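Gristeo Releases Lisance 2, Planning Software for Two-Armed Robots

November 2, 2023

Hi everyone, Sneha Saxena here! I lead the planning team at Gristeo, and I get to write this one myself because I asked nicely (and then asked again). Lisance 2 is out today, and I've been itching to talk about it.

If you used the first version, you know the routine. You gave each arm its own list of moves, then you sat there adding pauses until the two arms stopped getting in each other's way. I did that for most of a year and I don't miss it! With the new release you write one task for both arms, and the planner works out who goes first, who waits and where the wrists can pass each other. If an object gets nudged, it plans again from where things are now, and you don't have to start the whole job over.

The other big piece is perception. Lisance 2 takes in the overhead view and the wrist views together, so a long handle or a thin rod that's half hidden from one camera can still be picked up by another. Hendrik Boersma wrote most of that code, and he also rebuilt the replay window, which I now keep open all day. You can scrub back through a run, see what each camera saw and read the plan the arms were following at that moment.

We do our testing with everyday stuff on a plain table. I like it that way – fruit and kitchen things are awkward in all the right places. 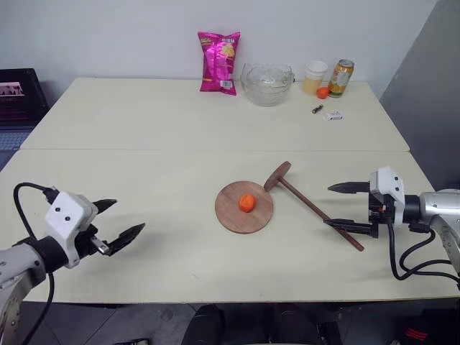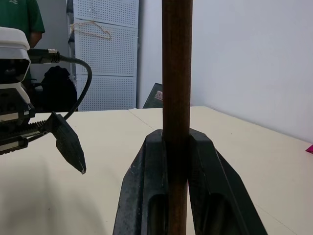
Bench work with Lisance 2. First picture: both grippers open over the table, with a mandarin on the round board and the mallet beside it. Second picture: a gripper finger near the upright wooden rod, from a wrist camera.

Our friends at Ikex had the beta for 8 weeks and sent us 40 bug reports, bless them. Elif Naz Bilgin, who runs their robot lab, told me, "I stopped writing wait commands in the second week. My scripts got so short I thought I'd deleted something."

Lisance 2 runs on Linux, and current license holders get it as a free update. Your old task files will open fine, though you'll want to run the converter on anything with custom grasp settings (it's under Tools, and it keeps a copy of the original). Support for mobile bases comes in January.

For a demo or a trial license, write to Hussam Hamdan on our press and partner desk through the contact form on the Gristeo site.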